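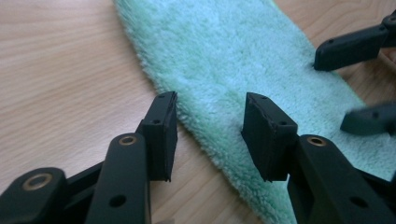 Towel folding with the hand-held grippers, Kelen open day

Progress report to the Widmer Fund
Second reporting period: the open day and what has come out of it
9 November 2022

Dear friends at the Fund,

When we sent our first report in July we promised that the next one would have more life in it, and we are happy to say that it does. The grant was given to us for two purposes, as you will remember: to build up a good body of recorded handling work with soft household items, and to let the people of Kelen come in and see what goes on in our building. The first had been moving along steadily. The second had been moved twice on the calendar and was starting to weigh on us a little. So most of this report is about the open day, and we hope you will forgive us if it runs on, as we enjoyed ourselves a good deal.

We counted 239 visitors through the door. Our hope in the application had been for a much smaller number, and the coat rack was not equal to it. A good part of the crowd came from Kelen itself, with a bus from Nellden in the middle of the morning, and there were quite a few families we recognized from the school visits last spring. The doors were open from ten until four, and we had planned a quiet hour over lunch which did not turn out to be quiet at all.

The plan for the day was simple. People started in the front hall with the posters, went on to the arm in the glass booth, which stacked and unstacked its cups all day, and finished in the back room, where the towel work was going on. We had thought of the arm as the main attraction. It did draw the children, and it had a very good day with only one stop, caused by a cup we had put in upside down ourselves. But the place where people stayed, and where the line built up, was the towel table.

For anyone on your board who has not yet been to see us, we should say a word about how that work is done. Our people do the job themselves, with a gripper in each hand, so that everything is handled with the same kind of fingers a robot would have. What we record from those runs goes into training. It is slow work and we have always assumed it was dull to watch. Visitors told us otherwise. Several of them said that once you have seen a person try to fold a towel with two stiff fingers on each side, you understand at once why a machine finds it hard, and no poster of ours has ever managed to get that across. 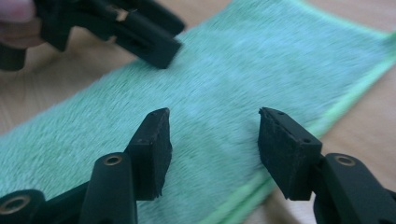

We had chosen the green microfiber towel for the day over the plain white cotton ones, mostly so that people standing at the back could follow it, and it was a lucky choice for other reasons too. The pile is thick, and it wants to be held differently from flat cloth. If you close the fingers on the top of the pile you come away with very little, and if you go in too low you push the whole towel along the table. Our two operators have each found their own way around this, and they do not agree with each other about it, which made for a lively conversation with a gentleman who had worked for many years in the hotel laundry at Nellden and who thought both of them were doing it wrong. He showed us how he would turn the edge. We have since tried it his way in the regular sessions, and for the long fold at least he has a point.

After two o'clock we let visitors have a turn. This was not in the plan you approved, so we want to mention it plainly. We set up a spare pair of grippers at a side table, with the recording switched off, and one of our staff stayed with it the whole time. Everyone who tried was given a washcloth first and a towel afterward if they felt up to it. The children were quicker to get the hang of it than their parents — a few of them had to be gently talked into handing the grippers over. Nothing was dropped that mattered. One fingertip pad came loose and was glued back on the same evening.

We put out comment cards by the exit and got 76 of them back, which we think is very good for a card with no pencil attached for the first hour. We have read every one. Most were kind. The complaints were nearly all about the line for the back room and about how hard it was to hear, and both are fair. A handful of people asked what the recordings are used for and who gets to see them, and we realized that our posters skipped over this completely. We have written a short sheet in plain words, and it now hangs in the front hall. A copy will come to you with the yearly accounts. There were also questions about jobs, some of them worried ones, and we would like to give those a proper evening of their own instead of a few minutes beside a table.
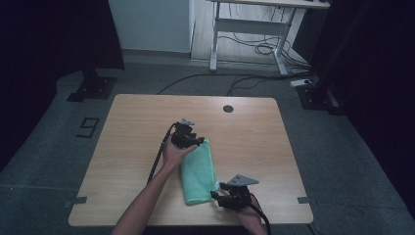
Soft Goods Handling Team, Vorarholm Workshop

Turning to the regular work in the back room, the setup is much as you saw it on your own visit, with the table on the carpet and the curtains at the sides. The towel task has settled down nicely. We start a run with the towel laid out and end it with a long, narrow fold, and the operator squares up the corners before calling it done. Each session now lasts no longer than eight minutes before a break. We used to go on for much longer, and wrists suffered for it, and when we looked back through the older material the tired runs were easy to pick out. The shorter sessions have cost us a little in quantity. We believe they have more than paid for themselves in runs we can keep.

The cables on the grippers remain the thing the operators would most like to see changed. They do the job, but they have to be kept clear of the cloth, and a person who is thinking about a cable is not thinking about a towel. We have been trying out lighter ones and should know by the end of the winter whether they stand up to daily use. We would also like to do something about the tangle under the standing desk, which has been on our list since before the grant began and which at least one visitor was good enough to point out to us.

On money, we are close to where we said we would be. The open day itself came in under its line, mainly through the kindness of the bakery across the road, and we overspent a little on replacement fingertip pads, which wear at the edges faster than we had allowed for. With your agreement we would like to move what was left from the one to cover the other. The form for that is attached.

There is one item running late. The bedding work, meaning pillowcases to begin with and fitted sheets later, was due to start this fall and has not. The reason is only that the larger table took a long time to come and then would not go through the back door. It is in now, minus its legs, and the legs should be on again shortly. We expect to have the first pillowcase runs recorded before the next report.

For the coming period we would like to hold a second, smaller open afternoon, this time in Nellden, where the library has offered us its reading room. We would bring the grippers and a stack of towels and leave the arm at home. If any of you would care to come and take a turn at folding, please let us know and we will keep a place at the table for you.

With warm thanks from all of us at Vorarholm

Attached: budget transfer form, open day comment cards (typed copy), draft outline for the Nellden afternoon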